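4.2 Equipment planning and cost allocation

Procurement for the Flalavel bench was planned in two rounds. The first covered the manipulators and their mounting hardware; the second covered cameras, cabling, spare parts and the furniture needed to bring the bench to working height. Separating the rounds allowed the second order to be revised once the arms were in service, and the revision was substantial. Wrist cameras had been budgeted as an accessory to each arm. In practice they were treated as consumables, with a replacement unit held in stock for every unit mounted.

The working budget assumed 374 hours of operation per arm before the first scheduled service. Junpei Hayashi prepared the initial schedule on that basis and Setsuko Takagi reviewed it in October against quotations from two suppliers, Drancombe and Plikivier. The Drancombe quotation was lower for the arms but excluded cable management, which the laboratory would have had to source and fit on its own labour budget. Figure 3 shows the bench during operation.

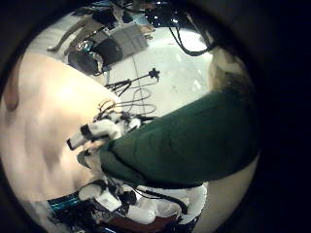 Figure 3. The Flalavel bench in operation, wrist camera view.

Cabling was the line most seriously underestimated. The original allowance provided for power and data runs to each arm but made no provision for strain relief, spare connectors or the longer leads required when a stand is repositioned. The revised allowance was set at $3,715 and is carried as a separate line - it had previously been grouped with miscellaneous hardware, where overspending was difficult to detect. Floor space was also recosted, as the area occupied by stands and cable runs had been left out of the room charge.

Four recommendations were adopted for the Oda bench, which will be funded from the next capital allocation. Cameras and cabling are to be quoted together. Spares are to be ordered with the first round. Seating and tables are to be charged to the project and not to the department. Technician labour for recabling is to be recorded by the hour, in the same ledger as arm maintenance.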